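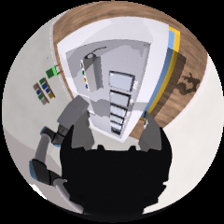 OK so the Deldale city council is voting on the meal permit thing next month and I have a lot of feelings, so this is going to be a long one. Mute me if you need to.

Quick background for people who don't live here. The proposal says any group serving food to the public on city property has to pull a permit every single time. Each one costs $203. That covers churches, mosques, scout troops, your aunt with a crockpot, everybody.

Right now there are three or four congregations that serve supper in Negash Park. Mine is one of them. We do soup and bread in the cold months and sandwiches in the summer, and we've been at it since before I joined.

$203 a night, for soup! Our whole outreach budget would be gone by Easter.

I want to be fair to the people on the other side because some of them are my neighbors and at least two of them sit in the same pew row as me. They're tired of the trash. They're tired of people sleeping by the playground. I have kids, I get it, I've steered a stroller around stuff I didn't want to look at too closely.

And there was the fight last September, and that was scary, and I'm not going to wave it off. A man got hurt. I wasn't there that night but people from my church were and one of them hasn't been back.

But the ordinance doesn't do a thing about trash or fights. I read it. All 33 pages, at my kitchen table, with a highlighter, while dinner burned. It's fees, insurance, a ten day notice period, and a map. There's no money in it for trash cans. There's no money in it for a restroom either (the one in the park has been locked for two years).

The insurance part is worse than the fee, by the way, and hardly anyone is talking about it. You'd need a separate policy naming the city. We called the company that covers our building and they said they'd have to get back to us. Still waiting.

What really got under my skin was the work session. A council member said that "real charity" happens inside a church's own four walls. I nearly dropped my phone. I'd love to see the chapter and verse on that one.

I grew up in a pretty conservative church and I still lean that way on plenty of things. I like small government. I like the idea that people of faith should be feeding the hungry so the county doesn't have to. So how did we get to where the small government folks want me to buy a license to hand somebody a sandwich?
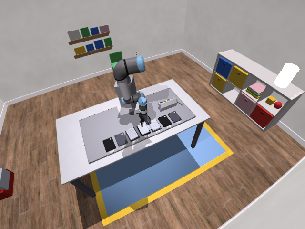
And the liberal side of the council isn't covering itself in glory here either. Two of them said they'd support it if the fee money went to a new city office of homeless services. So we'd be paying the city to set up an office to do what we were already doing for free. I had to read that twice.

Somebody replied to my last thread asking why we don't serve indoors like the Methodists in Dornus. Good question! Our fellowship hall is up a flight of stairs and the lift has been broken since forever. Also it's more than a mile from the park, uphill, and a lot of the folks who come to supper have bad feet or bad knees or a cart with everything they own in it.

Dornus also went through this same argument and ended up somewhere different. They made a free registration. You fill out a form once a year, you name a contact person, you agree to clean up, done. If your group leaves a mess twice you lose your spot. I think that's completely reasonable and I'd sign it tomorrow.

I brought that up during public comment and got a nod and a thank you and then the little timer went off. Two minutes goes fast. I'd practiced in the car and everything.

The petition has 1,488 signatures as of this morning. For a town this size that's a lot! Half the people who stopped at our table outside Jukier Hardware had never heard about the vote. One lady signed and then went back in the store and came out with her husband and made him sign too.

(Thank you to Jukier for letting us stand under the awning when it rained. They didn't take a side and I wouldn't ask them to.)

We also got turned down plenty. One guy told me I was the problem, that if we stopped feeding them they'd go somewhere else. I asked him where. He said that wasn't his department. I've been chewing on that conversation for a week and I still don't have a good comeback, mostly because I think he was being sincere.

I don't think he's a bad person. I think he's scared about the town he grew up in, and he sees me with my ladle and figures I drive home afterward to a street where none of it happens. He's kind of right about that last part.

So here's where I've landed, and my own pastor doesn't totally agree with me, which is fine. Churches should be accountable. If we use a public park we should leave it cleaner than we found it. We should have a phone number posted. If there's a problem at our supper, we should be the ones getting the call at 9 p.m.

What we shouldn't need is permission, bought one night at a time, to do the thing Jesus told us to do in about the plainest words in the whole book. Matthew 25. It's not a hard passage. I've heard sermons that made it hard but it isn't.

For the folks asking if this is a lawsuit waiting to happen: maybe? Other towns have been sued over similar rules. I'm not a lawyer and I would much rather spend the next year making soup than sitting in depositions. I'd bet the city would too.

The vote is at the regular meeting, 6:30 p.m., in the old library building -- NOT city hall, they're redoing the carpet. Sign up to speak before 6 or they won't call you. There were 81 people at the last one and folks were standing in the hallway, so come early.

If you can't come, email. Be nice. Please be nice. Somebody sent one of the council members something really ugly and now every one of us has to walk in there and prove we're not that person.

And if you're for the ordinance, I'd still like you to come to supper some night before the vote. No speeches, I promise. We eat at 5:30 and we're always short on people to pour coffee.

Forgot to say, the petition is at the church office too if you'd rather sign on paper. Side door, the front one sticks.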